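关于我们

Studora 机器人操作社是面向在校学生的课外社团,活动内容为机械臂控制、夹爪操作与视觉定位。社团成立之初只做循迹小车,后将方向调整为桌面抓取任务,现有课程、竞赛组和学生课题均围绕这一方向展开。

社团的基础练习对象是彩色积木。学生从单块抓取做起,再处理相邻物体、遮挡和倾斜姿态。
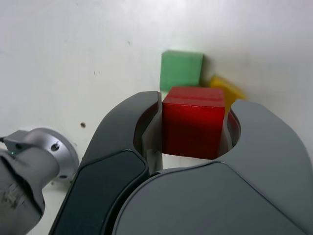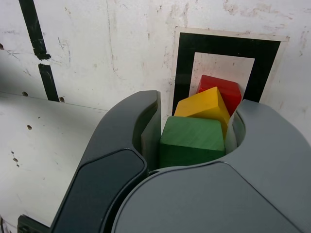 抓取练习:红、绿、黄三色积木与双指夹爪

一、社团定位

本社团不属于必修课程,不计学分。招收对象为高一至高二学生,初中部学生经指导教师同意后可旁听理论课。入社不要求编程基础,但须在第一学期内完成 Python 入门单元,未完成者不安排上机械臂操作。

在册成员上限为30人。上限由设备工位和指导人员配置决定,近期没有扩招计划。成员分为5个小组,每组固定使用一个工位,组内设操作、程序、记录三个岗位,每四周轮换一次。岗位轮换表由组长填写,张贴于工位侧面。

二、课程内容

课程分为四个单元,按顺序修习。

单元一:坐标与运动学。内容包括关节坐标系与笛卡尔坐标系的区别、正逆运动学的基本概念、末端位姿的表示方法。考核方式为手工计算两自由度平面臂的末端位置,并与控制程序的输出结果对照。

单元二:夹爪控制。内容包括开合行程设定、接近方向选择、夹持力限制。练习从单块积木开始,要求学生在抓取前写出接近点、抓取点和撤离点的坐标。未写坐标直接操作的,当次记录无效。

单元三:视觉定位。内容包括相机标定、基准标记识别、颜色分割。学生需说明标记坐标系到机械臂基坐标系的变换过程。颜色分割部分使用不同颜色的积木,要求程序在物体相互遮挡时仍能给出目标颜色的区域。

单元四:综合任务。由小组自选题目,常见题目有按颜色分拣、按指定次序堆叠、将倾斜的积木扶正后再抓取。题目须在开工前提交一页任务书,写明初始状态、目标状态和判定标准。判定标准不得在测试开始后修改。

三、操作记录制度

社团要求每次抓取测试均填写记录,成功与失败同等登记。上一学年共登记有效抓取记录562条,其中242条为失败记录。失败记录按原因归类,类别包括接近时碰撞相邻物体、夹持位置偏移、撤离过程滑落、视觉定位误差超限和程序异常中止。

登记最多的一类是接近时碰撞相邻物体。多块积木靠近摆放时,夹爪手指需要占用物体两侧的空间,接近方向选择不当即会推动旁边的积木。针对这一问题,单元二增加了间隙测量练习,学生须先量取目标两侧的可用间隙,再与手指厚度比较,之后才能确定夹爪的旋转角度。

记录表保存在社团服务器,成员均可查阅。往届数据可用于课题分析,引用时注明学年和小组编号。

四、竞赛与学生课题

社团每年组队参加 Pelton 桌面操作邀请赛。该赛事分预赛和决赛,预赛为规定任务,决赛任务在现场公布。参赛队员从完成前三个单元的成员中选拔,依据为操作记录和一次现场测试,不设面试。

学生课题由成员自行申报,周期为一个学期。正在进行的课题有两项:

Zatent 项目:研究多块积木相互遮挡时的抓取次序。小组比较“由近及远”和“由高到低”两种策略,统计各自造成的相邻物体位移。

Dudek 项目:编写夹爪开合曲线的可视化工具,将指令值与反馈值绘制在同一时间轴上,供单元二教学使用。目前版本支持离线读取,实时显示功能尚在调试。

课题结束时须提交源代码、原始数据和书面报告。报告正文不超过八页,图表须标注单位。

五、指导教师

社团由 Halina Michalski 老师负责,承担单元一和单元三的授课,并审核全部任务书。单元二由高年级成员在教师监督下带教,带教成员须通过安全操作考核。

六、安全规定

机械臂通电期间,工位范围内不得放置与任务无关的物品。调整积木位置前须先暂停程序,并由操作岗口头确认。首次运行新程序时使用低速模式,急停按钮旁须有专人值守。长发须束起,不得佩戴手链或松垂的挂绳。违反规定者停止上机两周,重新通过安全考核后恢复。

七、加入方式

本学年招新于2024年10月进行。申请人到社团活动室领取报名表,填写后交给任一小组组长。报名表中“可参加时段”一栏必须填写,该栏空白的申请不予受理。录取名单张贴在活动室门外,未录取者进入候补名单,名额空出时按报名先后递补。

已修习过同类课程的学生可申请免修单元一,免修测试为闭卷笔试,可携带不具备编程功能的计算器。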